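How to make a drawer box with a window from a cardboard carton

In our house the small things live in boxes, and for long time every box looked the same from the front. I had to pull each one out to find the tape or the spare batteries. Now I cut a window in the front of the boxes, and I can see what is inside before I touch anything. It is a slow afternoon job, but not a difficult one.

What you need

One strong carton without damaged corners
A sheet of clear plastic, such as the lid of an old shirt box
A sharp knife and a metal ruler
Pencil
Double-sided tape and white glue
A mat or old board to cut on

I buy my cartons flat from Gokach, but a carton from the grocery store is good also, if it is clean. My tape is from Closik. Please do not use the thin office tape, it lets go after the first summer.

Step 1. Choose the size

Measure the shelf first and the carton second. I made this mistake one time and had a beautiful box which did not go in. Leave a gap of 4 mm in the width, so you have 2 mm free on each side. The depth is less important, but the box should not come out past the edge of the shelf.

Step 2. Cut the top away

Draw a line all around the carton at the height you want. Cut along the ruler with light strokes. It is better to pass the knife three times with a light hand than one time with force, because the cardboard tears on the inside layer and you will see it every time you open the box. The rim of the front should be straight. The back can stay higher if you like.
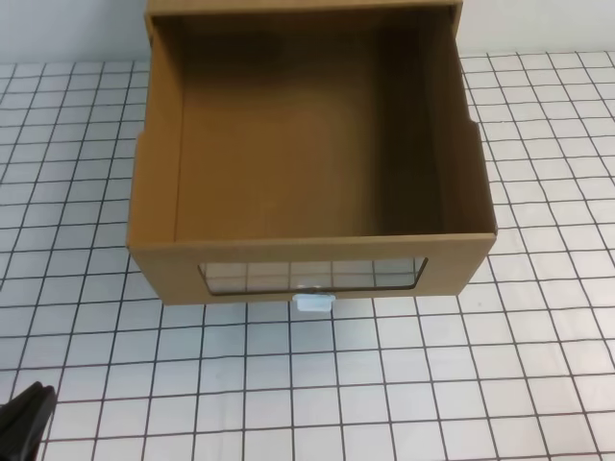 Before you continue, push the floor flat with your hand and check that the corners are square. If a corner is open, put glue inside the fold and hold it with a clip until it is dry. I leave mine overnight.

Step 3. Draw and cut the window

Find the middle of the front panel and draw a rectangle. Keep at least 3 cm of cardboard on every side, or the front will bend when you pull it. For round corners, draw around a coin. Cut the straight lines first and the corners last, with the point of the knife.

Step 4. Put in the plastic

Cut the plastic 2 cm wider and 2 cm higher than the hole. Clean it on both sides now, as later the inside is hard to reach. Put the double-sided tape around the hole on the inside of the panel, remove the paper from one side only, and lay the plastic down slowly from that side to the other. When it is flat, remove the rest of the paper and press with a dry cloth.

Step 5. Think about the handles

A box that is pulled only by its rim becomes soft there after some months. For light things you can leave it so. For heavier things I prefer a small knob. Mark the place with pencil, stand back, and look at it from a distance before you fix anything. Two knobs next to each other need more care than one, as the eye notices quickly if they do not agree.
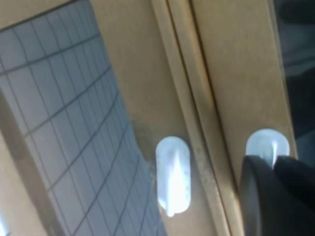
Issue 713

Wipe the surface with a dry cloth before the knob goes on, and let the glue rest a full day. Stick-on knobs, such as the Skilside ones I keep in my drawer of spare parts, can be taken off again with a warm hair dryer and patience. Do not pull them cold from cardboard, the top layer of paper will come with them.

Step 6. Fill the box

Put the tall things at the back and the small things near the window. If everything is the same color, I put one sample against the plastic and the rest behind it. In the kitchen I do not use these boxes under the sink, for the cardboard takes the damp.

Questions from readers

Can I paint the box? Yes, but before the plastic is in. Use thin paint and two coats. The pattern sheet for the Fonseca box has a painted version with the same measurements.

My plastic has waves. Probably it was rolled. Lay it under heavy books for some days and try again with new tape.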